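October, shop notebook, Brutthorpe side

Glue-up trials for the stool seats, continued

Started at 8:15. Stellan had already put the heater on, so the bench was at 20 C by the time I opened the glue. Same boards as before, the birch from Eide, planed again this morning to take off the skin. Moisture meter would not settle on the two widest ones. Put them back on the rack with stickers between and used the next two in the pile.

Edge joints, batch 202: yellow glue, one face only, spread with the small roller. Clamps at hand tight plus a quarter turn. Squeeze-out was even along most of the length and thin at the left end, where the jointer fence had slipped again. I reset the fence against the square and ran the offcuts through before cutting anything else. Gap gone when held up to the window.

Batch 261: same glue, both faces. Messier, and it slid when the clamps went on. Had to back off, tap it flush and start over, so the open time on that one was longer than it should have been. Marked it with a blue X on the underside. Don't count it against the others.

Kerstin Rønning came by before lunch and asked whether we could drop the biscuits. I think so for the seats. For the bench top in the Tuvia order I would keep them, mostly for alignment. She wants to see a broken joint before deciding, so two of the offcuts are set aside for her, under the window.

Stellan Blomqvist's note on the oil: Kundavine on the first sample is still tacky at the end grain. He put it on heavy and did not wipe it. Second sample wiped after ten minutes and feels fine. Use the second method.

Scraped the squeeze-out at 1:40 while it was rubbery. Much easier than chiseling it off the next day. The clamp pads need new wax.
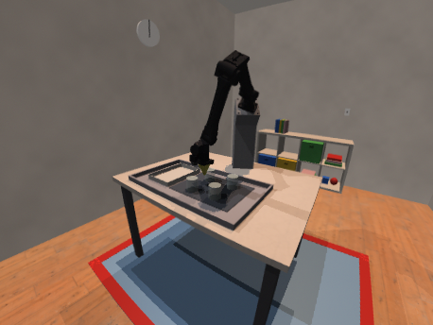 Still to do

Break the offcuts with Kerstin and write down where they fail, wood or glue line.
Order rollers, stock number ends in 1449.
Find out why the jointer fence keeps slipping. The rear lock handle feels worn.
Repeat 261 with a helper on the clamps.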